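Home | News | Products | Careers | Contact

Fernular teaches robots to stack the dim sum, at the dim sum's pace

Robotics firm Fernular today launched Noter, a remote-control kit that lets kitchen staff show a two-armed robot a job by doing it themselves – slowly, and with more patience than they expected to need.
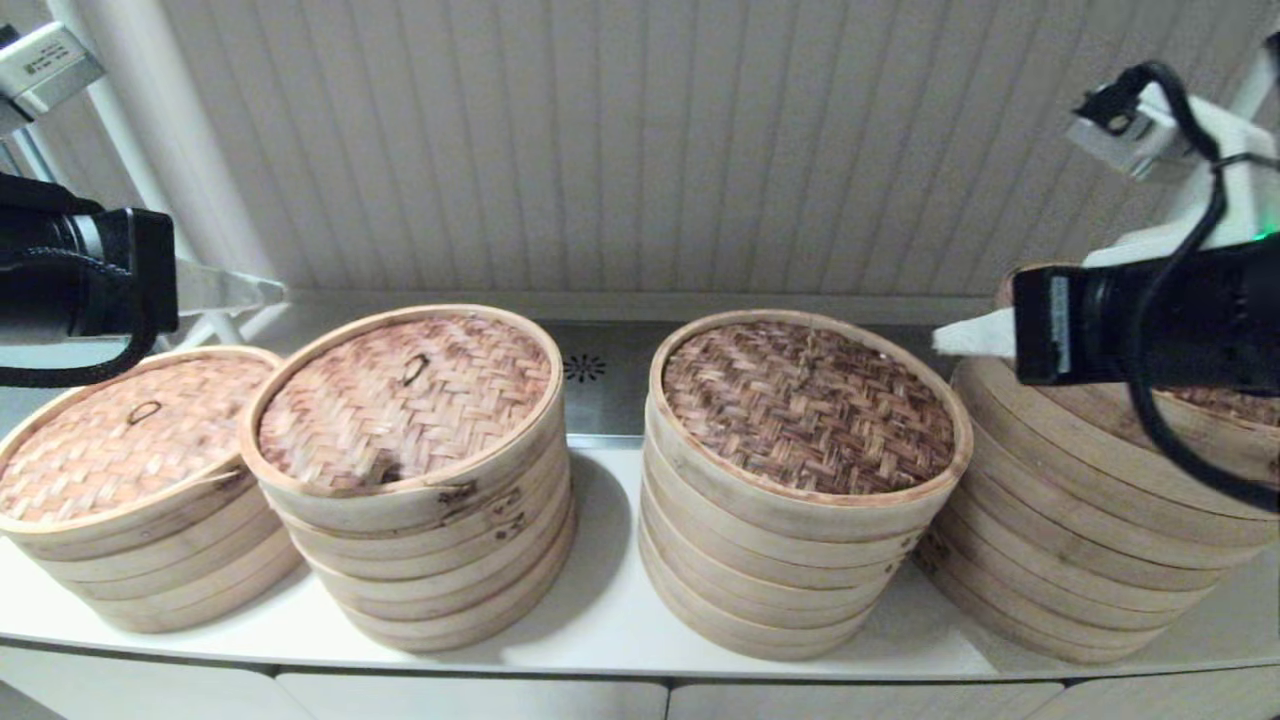

Noter records every movement the operator makes, good and bad, and asks for more than 200 of them before it will try a task alone. Bamboo steamers are the first subject, and a row of tall stacks with woven lids leaves two grippers plenty to get wrong.

"A lid weighs next to nothing and still finds a way to humble you," said Rocío Esteban, head of training. "My first session ran 72 minutes. I've had shorter flights."
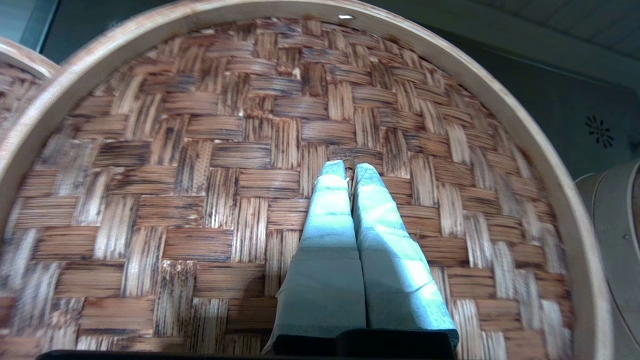
New operators get three practice sessions before their recordings count. Trials with catering company Katona begin in December.

Media enquiries: Trinidad Bravo, Fernular

© Fernular. All rights reserved. | Back to top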